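Search this site
Enter keywords
Go

Serno House Social Kitchen
Minutes of the September planning meeting

Present: Marta Nazarenko (chair), Khrystyna Stasiv (minutes), Spyros Balaskas, Orest Palamarchuk
Apologies: Yaroslav Hutsuliak, who sent notes by email

Meeting opened at 10 in the dining room.

1. Last meeting
Minutes read and agreed with one fix: the rice cooker went to the Lurnine Street group on loan, it was not given away. Orest will change the shared copy. The new shelf in the pantry is up and everybody loves it. Thank you Spyros!

2. Harvest supper
Marta opened with the great news that Mestolent Bakery will give us bread again this year, and this time they are adding a tray of poppy seed rolls (big cheer from the table). We agreed on soup, two salads and a hot main dish. Orest wants to try his mother's mushroom soup and we all told him yes before he had finished the sentence. Spyros will do the bean salad and asked for the large pot to be left free from noon on the day.

Yaroslav's email asked if we could seat people at the long tables and keep the oval one for serving. Agreed. Khrystyna pointed out that people lined up on one side only last year and the food at the far end hardly got touched, so we will pull the table away from the wall and let people go down both sides.
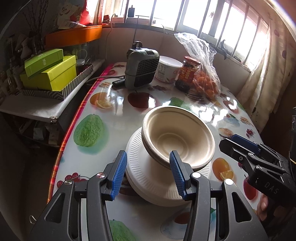 Dishes took up the biggest part of the meeting. Spyros has been pushing for the molded-pulp bowls for a while and most of us have come around, they feel good in the hand and he likes them for thick soups. We will keep the white paper plates for the main dish and salads. There was a long and very cheerful talk about how to set them out. Marta doesn't want the beige bowls stacked on top of the plates on the night, as people coming for a plate would have to lift the bowls off first. So bowls go in their own pile by the soup, plates by the main dish. The fruit tablecloth stays, guavas, cherries and all! Orest offered a plain one and was voted down 3 to 1. Khrystyna asked that the glossy cloth get a good wipe before the food comes out and again before it is folded, and she'll bring the spray she likes.

ACTION: Spyros to order bowls and check what plates are left in the pantry.
ACTION: Khrystyna to see to the tablecloth.

3. Heater and cords
The portable heater is not to be on the serving table during the supper. We need the space, and Marta doesn't want a power cord running across the cloth where people are reaching for food. Orest suggested the corner by the coat rack, on the floor and well clear of the coats. Agreed. If the evening is mild we won't need it at all.

ACTION: Orest to check the outlet in that corner.

4. Sauces and condiments
A happy item. The chili sauce has a real fan club now, and Khrystyna would like a second jar in for the supper, with a small spoon for each jar. Please put lids back on. Spyros wondered about a milder sauce for the kids and will make a yogurt one with dill. Yaroslav wrote that he still has pickles from the summer and will bring as many as he can carry.

Anything in a tub or jar that goes back in the pantry after opening needs the date on it. Marker is on a string by the door.

5. Pantry tidy
We have 14 sign-ups for the tidy-up, which is wonderful. Marta will split people into 2 groups, one for the shelves and one for the drawers. Nguyen Hardware is letting us have clear bins at cost. Orest asked that baking things be kept together this time, as he spent half of last month hunting for the vanilla. Khrystyna will make labels, large print, and would be glad of company while she does it (there will be cake).

6. Other business
Missing: the blue oven mitts. Please look at home.
Spyros passed around his bean salad recipe. Marta asked for copies.

Next meeting same time and room, in October. Khrystyna to bring the coffee.

Closed at noon.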